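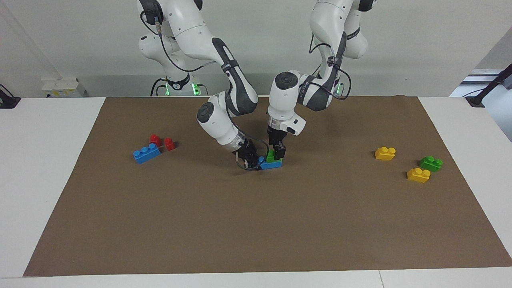
Green brick on blue, on the brown mat. More bricks are waiting over on the left.

Brick Tables: Gallery

The brick tables at the Mendthorpe play room have been open since April. This page collects pictures and notes from the building side of the room: the mats, the bricks, how they are kept, and what people tend to make with them. The text is by Judit Fodor, with corrections from Ivan Tymoshchuk, who looks after the storage shelves.

The first picture shows the simplest build there is, a stack of two. The green brick sits on top and the blue one underneath sticks out a little past it, so one of its studs is visible. An overlap like this is called a step. Most of the stairs, roofs and bridges people make at the tables come down to steps repeated in one direction or another.

The mat

The mat in the picture is large and rectangular and covers most of the white table. Plain brown was picked after trying a patterned one, which made small pieces hard to find. Bricks make less noise on a mat than on a bare tabletop, and they don't slide as much when pressed together. Please leave the mats flat. If a corner curls, tell whoever is at the desk and it will be put under a board overnight.

Loose bricks

Three bricks lie in a loose group on the left part of the mat. Keeping spare pieces to one side leaves the middle clear for building. Left-handed builders often do it the other way around, and that works just as well.

Starting small

Aranka Kerekes runs the beginners' hour at 4 in the afternoon. She starts new builders with two bricks and asks them to find as many ways of joining them as they can. Straight on top, one stud over, two studs over, turned sideways. Younger children usually find a few and then want more bricks, which they get. Older ones sometimes stay with the two for quite a while and draw each version on paper. The drawings go up on the wall by the coats until the wall is full.

Colors

We don't sort by color. We did for the first few weeks, and the tubs were mixed again by lunch every time. Bricks are now sorted by size only, into shallow trays. Edgardo Salazar made the tray labels, which have an outline of the piece instead of a word. If you need a lot of one color for a project, ask ahead and we will set some aside in a bag with your name on it.

Longer builds

The longest bridge so far used 89 bricks and reached from one mat to the next. It was built by the family group from Cleltthorpe over a single afternoon. It sagged in the center, so they added two towers under it and then a third. No photo was taken before it came down.

There is also a tower challenge with a limit of 7 bricks. The limit was Lamduan Ratanaporn's idea. With so few pieces, people try standing bricks on end or spreading the base, and a round takes only a few minutes. Results are written on the card taped to the shelf.

Washing

Bricks are washed once a month in warm water with a little dish soap, then spread on towels to dry. Shake them stud side down first or the water stays inside. Anything cracked or chewed is thrown out. Mats are wiped with a damp cloth at closing.

Donations

We have more than 200 bricks on the shelves and can use more. The large and medium sizes are the most useful. Please don't bring the very small kind, as toddlers use the same room in the morning. Wheels, windows and doors are welcome if they fit standard bricks. Leave donations at the desk in a closed bag or box. Instruction booklets can go in the paper recycling, as builds here are almost always made up on the spot.

Putting away

Pull stacks apart before they go in the trays. A tight pair comes loose more easily if you rock the top brick along its long side than if you pull straight up. Do not use teeth. If a pair won't come apart, leave it in the dish next to the trays and Ivan will see to it.

Finished builds can stay on the top shelf for a week with a name card. After that they are taken down and the pieces go back into use.

Adding to this page

If you have a picture of something you built here, hand it in at the desk with a line about what it is. First names only for children, please.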